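旧图交流区 » 1731年那张海湾图,你们怎么看?

墨鱼汁拌饭
上周收了一张1731年的海湾图,卖家说是Plattner的原版。铜版,手工上色,左下角有个带鲸鱼的装饰框。我越看越喜欢,就是那个绿色有点太鲜了,心里打鼓。纸背没裱过,中缝有一道旧折痕,水印对着灯只看得出半个。

北纬六十
恭喜!不过绿色鲜不一定是后上的。老的铜绿一般会往纸背透,发褐,你翻过来看看背面。

墨鱼汁拌饭
翻了,海岸线那圈背面有褐色,山那边一点没有……所以是一半老一半新?
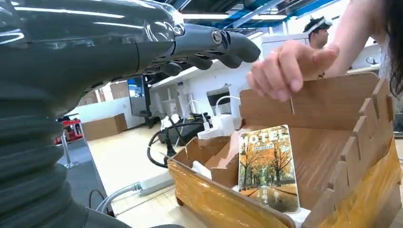 另外忘了说,边框外面还有一行很小的字,写着Kellby,我查了半天也没查到是刻工还是地名。图是从Paavo Suominen手里买的,400欧,他那边还有3张同系列的,我在犹豫要不要一起拿下。

老纸控
先别拿。山那块八成是后补的色,400偏贵了。Kellby我见过,是后来的出版商,拿旧铜版重印的,这样年份就得往后挪。

北纬六十
不同意楼上。Kellby也可能只是经销商加的签条,光凭一行字就说重印太武断了吧。看压痕和线条磨损才靠谱,海面上的细排线要是还清楚,就是早印。

老纸控
行,那请楼主拍个海面的局部,要近的。我手上有张后印的可以对比,排线糊得一塌糊涂。

墨鱼汁拌饭
好嘞,晚上拍!其实就算是重印的我也舍不得退,那条鲸鱼长得太像猫了哈哈。

北纬六十
水印也拍一下,半个也行。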